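Why your budget never adds up: speaker notes

Opening (keep it under a minute)
Ask who has a household budget. Then ask who has looked at it since January. Wait for the hands to go down. Let them enjoy the silence.

1. The tidy grid
Everyone starts the same way, with a fresh sheet, black lines and a box for everything. Mine had a box for candles. Tell them about the Jeltine spreadsheet, which came with 70 categories and took me six evenings to fill in. I spent 300 pounds on takeaways while doing it.

Paper is no better. The lines look firm enough until you lean in, and then they wobble a bit, much like my resolve outside a bakery.

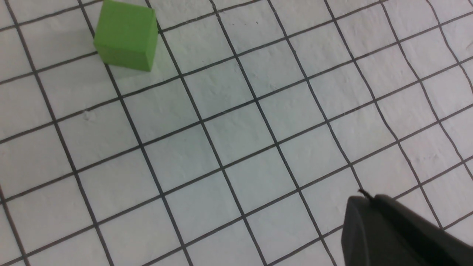 2. The boiler
Slow down for this one. The bill was 3973 pounds. My category was "Household, misc." and it had almost nothing in it. Pause for the groan. If they don't groan, they rent.

3. What I do now
Four pots: bills, food, fun, disaster. Mention that Prover and Kandis both let you split an account this way — I am not paid by either, sadly. Begay does it too, but hides the button.

Questions
Someone will ask about pensions. Point at the tea urn.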